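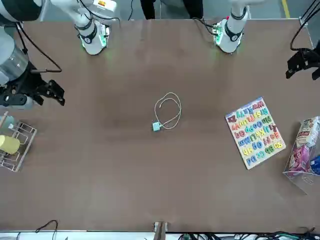
Llevo tres semanas oyendo que la celda de dos brazos "se mantiene sola". La frase es del folleto de Welska y la repite todo el mundo en Carrillo, sobre todo los que no tienen que venir a las siete a ponerla en marcha. Yo sí vengo, así que voy a contar en qué consiste eso de mantenerse sola.

Lo primero es el cableado. Cada pinza lleva sus cables negros por fuera del brazo, con holgura suficiente para que la muñeca gire, y esa holgura es el problema de todas las mañanas. Si sobra, engancha. Si falta, tira del conector y a media jornada aparece un error de comunicación que el manual despacha con un "reinicie el sistema". El manual de Welska recomienda reiniciar para casi cualquier cosa. Yo recomiendo mirar el conector antes, con una linterna y con el brazo parado, y apuntar en la libreta cuál de los dos lados ha sido. En mi libreta gana el derecho, de lejos.

Luego viene la calibración de las cámaras de muñeca. Según la ficha técnica hay que repetirla cada 4.000 ciclos. ¿De dónde sale esa cifra? Lo pregunté por correo y me contestaron con un enlace a la misma ficha. Aquí la repetimos cuando vemos que la pinza baja desviada, que suele ser bastante antes.
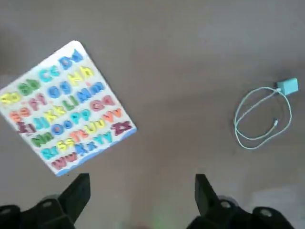 Tomás Mota

Para comprobarla no uso el patrón que vendía Skendley. Pedían 80 euros por una plancha impresa y dije que no. Me apaño con el abecedario de madera y el cargador que ya teníamos para las pruebas de agarre. Las letras tienen bordes claros y colores bien distintos, y si desde la muñeca veo la tabla a la izquierda, por encima del dedo de ese lado, donde espero verla, me quedo tranquilo. ¿Es riguroso? No. Tampoco me parece muy riguroso fiarse de un número de ciclos que no sabe explicar ni quien lo vende.

El cable del cargador es otra historia. A los comerciales les encanta enseñar cómo el robot coge cajas, que son rígidas y se están quietas. Un cable blando hace lo que quiere. Lo dejo en bucle, lo dejo estirado, lo dejo cruzado sobre sí mismo, y cada postura es un problema distinto para la misma pinza. Antes de tocar parámetros de agarre conviene mirar los dedos — paralelismo, holgura, tornillos de la base — y después la altura de aproximación. En agosto del año pasado perdimos varios días ajustando fuerza por software cuando lo que había era un tornillo flojo. Me incluyo entre los culpables.

La altura, por cierto, la ajusto a ojo primero y con galga después. 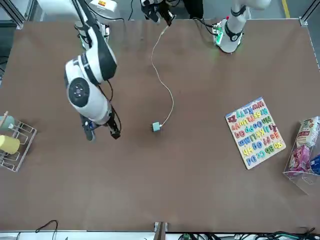 Con la galga se tarda poco, siempre que la mesa esté a nivel, y la mesa se desnivela. El técnico de Plornbridge que vino a montar el bastidor juró que no se movería. Le pongo el nivel de burbuja una vez por semana y casi siempre hay alguna esquina que retocar. Serán décimas, pero con un cable fino las décimas se notan.

Lo que sí reconozco que funciona bien es el indicador de las bases. Verde y a trabajar. Ahora bien, verde quiere decir que el brazo tiene corriente y no ve fallos propios; de la mesa, de los dedos y de lo que haya delante no sabe nada. He visto el indicador en verde con la pinza mal atornillada, y el brazo tan contento.

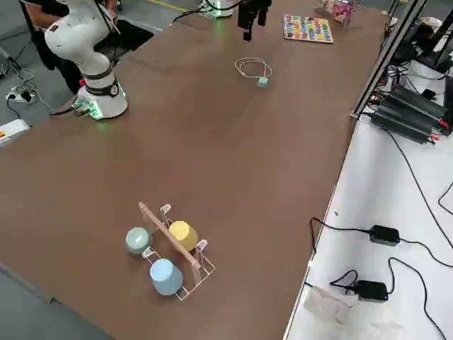 El soporte de las tazas en primer término; al otro extremo, el cable y el abecedario.

Lo de fuera de la mesa tampoco se mantiene solo. Fuentes, adaptadores, regletas: cada accesorio nuevo llega con su alimentador y ninguno se va. Etiqueté los cables por los dos extremos y ya he tenido que rehacer la mitad de las etiquetas, porque las baratas se despegan con el calor. Las próximas serán de brida.

Welska ofrece ahora un contrato de "supervisión predictiva". He pedido que me digan qué predice exactamente. Si me contestan algo más que un enlace, lo pondré por aquí. De momento mañana toca cambiar el cable exterior del brazo derecho, que tiene la funda pelada junto al codo.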